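2019-02-15

Sourdough notes, Kendbridge kitchen, batch with the new rye starter.

What a difference! The starter I fed in January was sluggish all month and I was close to tossing it, but two days on Dalia Grīnberga's coarse rye and it doubled before lunch. Smells like green apples. I'm keeping this flour.

Mixed at 87 percent hydration, higher than I've dared so far. Very slack at first – I nearly added flour, so glad I didn't. Folds every 60 minutes, and by the third one it held its shape in the bowl and had lovely big bubbles along the side. Salt went in with the first fold. Next time hold back a little water and work it in with the salt, Chang-ho Um swears by that and his crumb is gorgeous.

Shaped on a bare counter with wet hands, scraper only. Much less sticking than with flour.

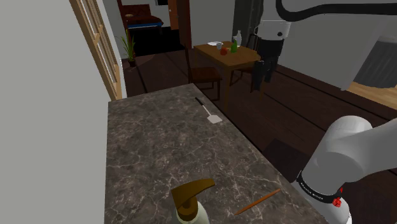

Marble counter, with spatula, pencil and soap pump.

Baked two loaves, lid on for the first half. Crust blistered all over, bottom a bit dark on the left one (move the rack up a notch). Cut into it too early, of course, and it was still gummy in the middle, but the flavor! Sour at the back, almost malty.

To do: ask Dalia for 7 more bags, try the same dough with an overnight rest in the fridge.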